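From: Gervásio Conceição
To: Norkbridge Hat Makers list
Date: 4/7/21
Subject: Re: Soft hats that won't hold a shape

> I've made the Burberg pattern twice now and both times the crown
> flops in on itself the minute I put it down. Is it my cloth or my
> seams? And how do you all store these things? Mine live in a heap
> on the closet shelf and come out looking slept in.

Oh, I'm so glad you asked this, I have been wanting to talk about floppy hats all winter!

First, I don't think you did anything wrong. A soft hat with no stiffener is going to flop. Mine does it too, and I've come to love it. The olive green one I go on about at meetings does exactly what you describe when I set it down - the top folds right in and the lower band stays fairly smooth while everything over the seam goes its own way. 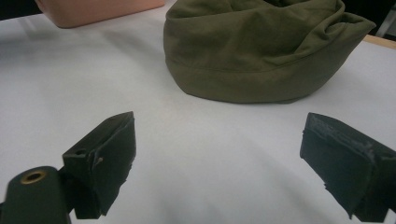

1. The band

Put your effort into the band and let the rest be. I cut mine wide, and I press the seam from the inside over a rolled towel before I topstitch anything. If the band is good, you can pick the hat up, give it a shake, and it's a hat again. I used to interface the crown as well and the Huamán version I did that way feels like wearing a lampshade (my sister has it now, she says she likes it).

2. Storage

Please don't stack them! I know shelf space is tight. I keep two to a bin with a loose ball of tissue in each crown, and I fluff them up in September when they come out again. A flat, smooth surface helps a lot too when you're getting one back into shape. You want something plain with no texture to it, so you can turn the hat around and push the creases out with your fingers without it catching on anything.

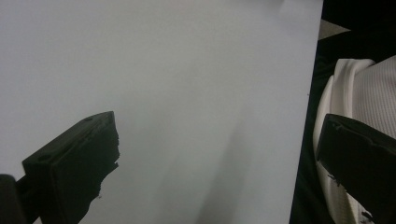
Steam works wonders if pushing isn't enough, but go lightly and let the hat cool before you touch it again. I ruined a lovely brown one by being impatient. It grew a point on one side and kept it.

On cloth - I've been using the Flosivia remnants, mid-weight, and they crease but the creases come out. Anything much lighter and the pocket folds at the side never really leave. Does anyone know if they still sell the heavier one? I only have enough left for a child's size.

Send pictures of yours, floppy or not. I'd love to see what you did with the lining too, that part of the Burberg instructions made no sense to me until the third read.

Gervásio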